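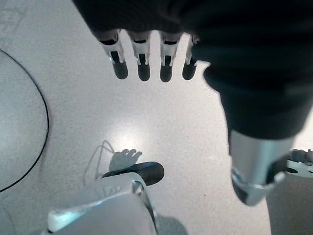

This guide explains how to keep a record of the unpaid work in your household, and how to use it in a conversation with the people you live with. Feminists have written for a long time that housework is real work and that women do the larger share of it, but in many homes the argument stops at "I do a lot too." A mechanical hand can have four fingers hanging in a neat row, each with a rounded black pad at the tip, and still it will not notice by itself that the school form must be signed before Friday. Noticing is also work, and a good record has a place for it. I learned this method in a women's reading group in Prollau and I changed it a little after using it in my own home.

## What you need

- a notebook, or sheets of paper fixed to the kitchen door
- one pen for each adult, in different colors
- a clock that everybody can see
- an agreement that nobody comments on the entries while the record is running

The last one is difficult. Please talk about it before you begin.

## Step 1: Choose the period

Keep the record for 2 full weeks. In one week there can be a birthday or a sick child, and then somebody will say that the week was not normal. Do not wait for a quiet month. In our group, one family from Preldale waited for a quiet month from winter until June and they had still not started.

## Step 2: Draw the columns

Make 7 columns, one for each day, and under each day leave space for three kinds of work:

1. **Hands.** Cooking, washing, carrying, cleaning, driving, feeding.
2. **Head.** Planning meals, remembering appointments, knowing which shoes are too small, making lists.
3. **Heart.** Calming a child at night, calling a lonely parent, listening to somebody after a bad day.

Some people do not like the third name. You can call it "care for people" if "heart" sounds too sweet for you. In my house we wrote only H1, H2 and H3 and it worked fine.

## Step 3: Write it down at the same moment

Write the task, the minutes and the initial of the person. Do it directly after the task, even with wet hands. If you fill in the page in the evening, the small things will be missing, and the small things are most of what we want to see.

Head work is harder to measure. It often happens in the shower or on the bus. My rule is that every planning thought which leads to an action gets two minutes. It is not exact. If you sit down and plan for longer, write the real time.

What to do when two tasks happen together? For example, you stir the soup and you help with homework. Write both, and put a small star next to them. When you add up the minutes, count the starred time only once, but keep the star visible. At our house almost all the stars were mine - this was more interesting to look at than the total.

## Step 4: Record the rest time also

On the back of the page, each adult writes free time: sport, television, reading, sleeping late. Only write time when you were not responsible for anybody. Watching a film while you listen for the baby is not free time in this record. You may need to discuss this one, and it is fine to put a question mark and come back to it.

## Step 5: Add up

Add the minutes for each person and for each kind of work. Do it together at the table. My own total for the first week was 834 minutes, without the starred ones counted double, and I had a paid job as well. I had guessed much less. My husband had guessed too high for himself and too low for me.

Please do not read the totals aloud like a judge. Put the paper in the middle and let everybody look for a while.

## Step 6: Move whole tasks

Now choose a few tasks to give to another person. The task must move completely, with its hands part and its head part. If your partner cooks on Tuesday but you decide the meal, check the fridge and write the shopping list, then only one piece has moved.

Write the new owner next to each task:

| Task | Who did it before | Who has it now | Includes |
|---|---|---|---|
| School forms | A | B | reading, signing, returning |
| Laundry | A | B | sorting, washing, folding, buying soap |
| Trash | B | B | bags, collection day |
| Visits to the dentist | A | shared | A books, B drives |

The new owner may do it differently. The towels can be folded in another way. If you correct each fold, the task will come back to you, and this happened to me with the lunch boxes.

## If you live with children or older relatives

Children who can read a clock can have their own color. Look also at who is asked to help. In many families the daughter sets the table and the son is "busy," and on paper you see it fast.

## If the conversation becomes a fight

Stop and put the pages away for a day or more. Do not throw them out. If you are afraid of how the other person will react, please do not use this method at home, and talk first with a local women's service or somebody you trust.

## When to repeat

We repeat the record when something changes, like a new job, a new baby or a move. Keep the old pages in an envelope with the month on it, so you can compare the columns next time.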